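Cukatik planner, pre-run software checklist
Orkport bench, Wednesday

1. Controller and planner on the same build: PASS. A first.
2. Collision model loaded for both arms: PASS. Cables are still not in it. Comment carried over from last time, and the time before.
3. Two-arm hold, one gripper on the bottle body, one at the cap: PASS

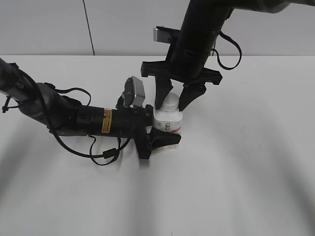
4. Force limit read back from Cele after restart: FAIL. Set to 10, came back as 4. Cele logged this as "info". Ticket raised, severity argued over.
5. Stop request honoured mid-plan: PASS
6. Log rotation: PASS, after deleting 1,578 identical warnings about a missing font. 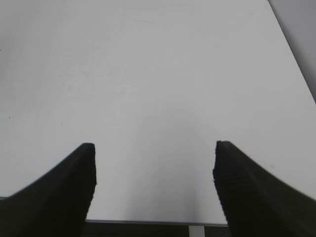
7. Itora empty-table check: FAIL. The detector should return no objects and keep quiet. It gave one bottle, low confidence, on a wrist view with nothing on the tabletop except a few specks and a faint smudge. The open fingers are masked properly, so we can't blame those. Raise the threshold, wipe the table, repeat.
8. Planner timeout: PASS with comment. Set to 600 ms; takes up to that and then apologises in the log.

Result: not released. Redo 4 and 7 before the next run.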